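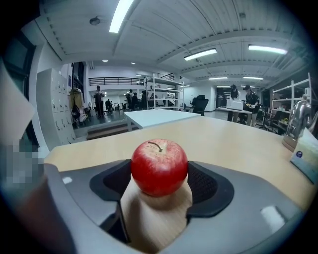 Red apple at the wood table, white table and lockers behind.

Wednesday, June 11, 2025
Big room, Skakville. Tianyou Fu and me. Hiu-tung Lu joined after lunch.

Job for the day was the fruit-and-plate layout on the wood table for Rurer, plus whatever cleaning up we could get done in between. The layout is simple. One apple, one round white plate, both on the wood table, the plate to the side with enough space left between them that you can tell the apple is off the plate and not leaning on it. Everything else that lives on that table gets pushed out toward the side or goes somewhere else.

Fruit came from the Rillitz shop down the street. Tianyou picked the apples and went for the shiny ones. I would have taken duller ones, because the overhead lights put a bright spot on anything glossy, and the skin shows up lighter on one side than it is. We talked about it and kept what we had. If we go again, ask for apples with the stem still on. A few in the bag had lost theirs, and without the stem it is hard to say which way up you set it down last time.

Washed the apples, dried them with paper towel. Don't skip the drying – on Monday one left a ring on the wood, and it took some rubbing to get it out. The table top is all right but it marks more easily than the white one. Hiu-tung thinks it wants a coat of oil. I said not while we are using it every day, and she agreed to leave it until the end of June.

Plate: we have two white ones. Use the one with no chip. The chipped one is on the kitchen shelf and should stay there or go in the trash, I don't mind which, but it keeps finding its way back to us.

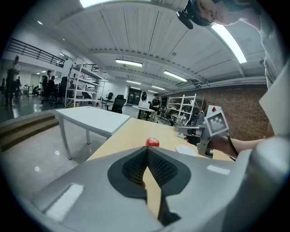

The other thing we settled was where the plate goes. Last week everybody put it wherever felt natural, and then the notes didn't match from one day to the next. Now it goes on the right as you stand at the near side, and the apple goes in first. Put the plate down second and slide it, don't drop it. It is loud on the wood and Tianyou was on the phone for part of the morning.

Distance between the two is not fixed. I started to write one down and then crossed it out, as it makes people fuss with a ruler and the apple rolls anyway. If it rolls, turn it until it finds a flat spot. Most of them have one side they like to sit on.

Tables. The white table stays where it is, beyond the wood one. We had it pushed up close before, and people used it as a spillover shelf, so by afternoon it was full of coats and cups. With a gap in between, the stuff stops creeping over. The Hladun people are supposed to come and look at one of the legs on it, which has been wobbling. I folded a bit of card and put it under for now. Inventory line for the table is 3,502 if they ask for it on the phone, they did last time and I had to go find the list.

Lunch. 30 minutes, which was short, but we were behind. Hiu-tung brought soup.

After lunch did the tidying. Swept the gray floor from the steps outward. The dust collects at the foot of the steps and then gets walked back up onto the raised part, so sweep the raised part first and the steps after that, then the floor. We did it in the wrong order and did the floor twice. 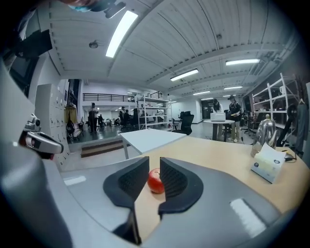
Tissues stay on the wood table, right side, with the top open. I moved them to the lockers in the morning and went back and forth for them so many times that I gave up. They are out of the way over there as long as nobody stacks anything on the box. The glass piece with the metal knob can stand behind the tissues for now, though I would like it to have a proper place before somebody's elbow finds it. Tianyou says top of the lockers. I say too high.

Lockers: the list of who has which door is out of date. I know of four people on it who have moved to the other building. Number 43 is stuck and has been since I got here. Hiu-tung tried it with a bit of wire and got no further than I did. Put it on the list for Hladun when they come for the leg. The label slots should be filled in again too, pencil will do.

The yellow thing hanging by the lockers is still there. I asked both of them and neither knows whose it is. Leaving it where it is until the end of the month.

Finished the layouts a little before five. The apples we used are in the bowl in the kitchen, fine to eat, wash them again first. The ones we didn't use are in the paper bag in the fridge, second shelf, with Rurer written on the bag. Please leave those.

For next time:
smaller red fruit as well as the apples, Tianyou to get them
second roll of paper towel
card under the table leg, check it hasn't slipped
ask Hladun for a day
trash bag by the steps is full, I ran out of time to take it down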